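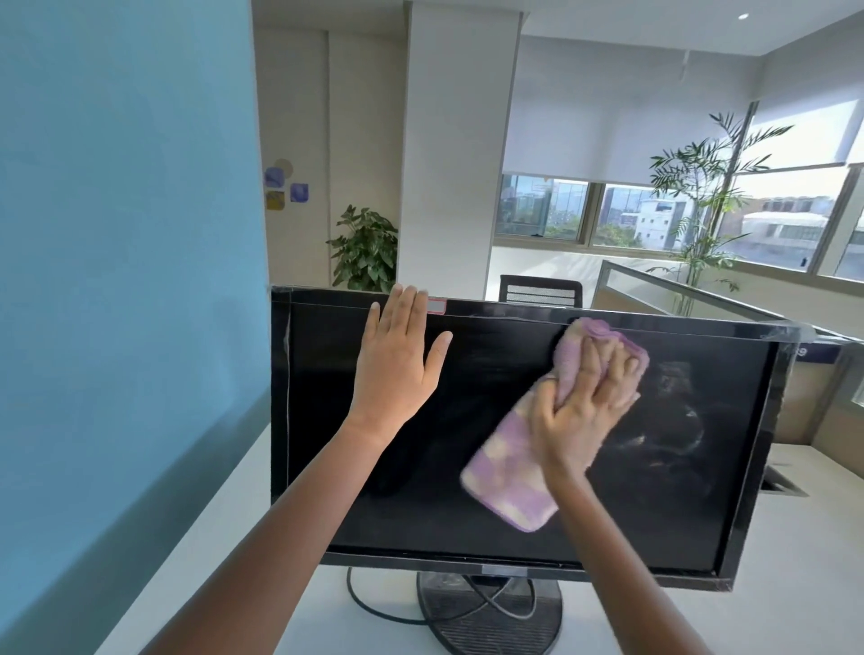
People will tell you the fee to the penny and have no idea what rate they got, Kirsty Menzies wrote in the margin of my first draft, so why does your survey ask about the fee first? It was a fair question and I didn't have a good answer, so this section got rewritten more than any other in the paper.

Figure 2. Cleaning a switched-off monitor at an office desk.

4.2 What senders think they are paying

I'd gone in expecting to write mostly about transfer fees. The two firms I looked at, Waklow and Uvero, both put the fee in large type on the opening page, and it's the number everybody quotes back at you when you ask what it costs to send money home. The exchange rate gets much less attention. It sits further down the page, it changes during the day, and you need another rate to hold it up against before it means anything at all.

The data come from 2531 transfers made in December by people living in Livbridge, all of them paid for from a bank account or in cash over a counter. I left out business payments (there weren't many, and they behave very differently) and anything sent to an account in the sender's own name. For each transfer I had the amount sent, the amount received, the fee and the time. I then worked out the gap between the rate the customer got and the mid-market rate for the same hour, and called that the margin. Fee plus margin is what I mean by cost from here on.

On small transfers the fee really does matter most, and the senders have it right. As the amount goes up, the fixed fee fades and the margin takes over. Once you get to transfers of 2000 pounds and more, the margin is nearly the whole story. Uvero dropped its fee altogether on those, and its customers were the ones most likely to tell me that sending was free! I don't think they were being careless. The receipt says zero next to the word "fee", and I'd probably have said the same.

I followed up with 107 of the senders by phone, using a slightly longer version of the Vieira questionnaire, with the rate question moved to the front as Kirsty wanted. Moving it did change things. People who were asked about the rate first took longer over the fee question, and several went off to find the receipt (which made for some long silences on the line). I can't say how much of that is the order of the questions and how much is simply having a bit of paper in front of you, and the sample is too small to pull the two apart.

One more wrinkle. Cash senders often split a large sum over several visits, so they pay the fixed fee each time. I've treated every visit as its own transfer, which makes cash look dearer than it would if I'd joined them up. Section 4.3 runs the numbers again with the visits joined.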